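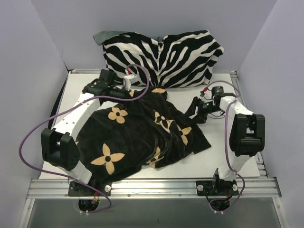

When is Charter Day observed in Porham if January 12 falls on a weekend?

Samer Nimri
Ordinance 989 covers it. If January 12 is a Saturday, town offices close on the Friday before. If it is a Sunday, they close on the Monday after. The ceremonial date does not move in either case. The reading of the charter is held on January 12 whatever the day of the week, and only the paid day off shifts.

Two points that get mixed up:
The holiday marks the grant of the charter in 1706, and the settlement itself is older.
The ordinance binds town employees. Private employers in Porham may follow it but are not required to. Serix follows it under its own staff handbook, so check your contract before you assume anything.

Schools set their own calendar. In years when the day off lands on a Friday, the school board has sometimes kept classes open and added the day to spring break.
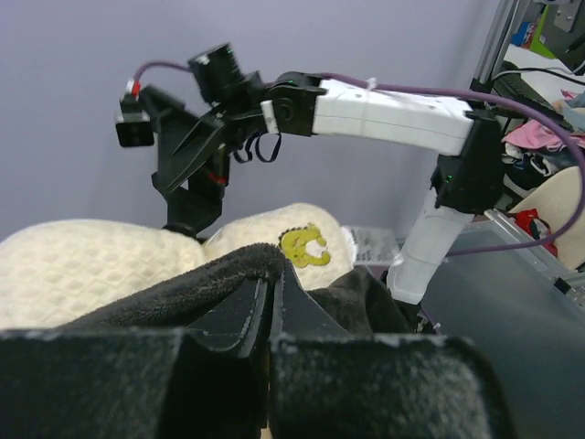
Cream quilted fabric in a diamond pattern, with dark cloth.

Omar Khalaf
I always thought it was the second Monday in January. That is how my old job did it.

Abla Rizk
The second Monday was the rule before the ordinance was adopted, and some printed calendars still carry it. The first answer is correct for the present rule, with one gap - it does not mention shift staff. Section 5 says that anyone scheduled to work on the observed day gets a substitute day, to be taken before the end of March. If the same person also works on January 12 itself, there is no second substitute day.

The text of the ordinance is kept at the clerk's office in the Abou Jaoude building. Ask for the amended copy. The older one lacks Section 5 and is still in the same binder.

Last edited Wed 14 February
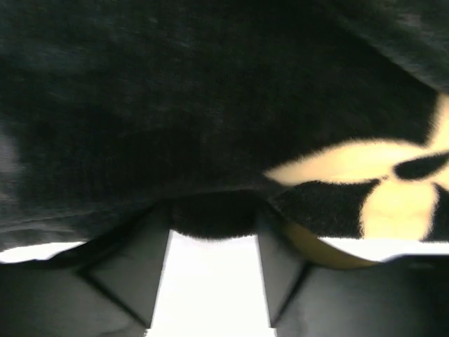
Related threads
Does the Porham library close on Charter Day?
Trash pickup in Riltus during holiday weeks
Who reads the charter aloud, and how are they chosen?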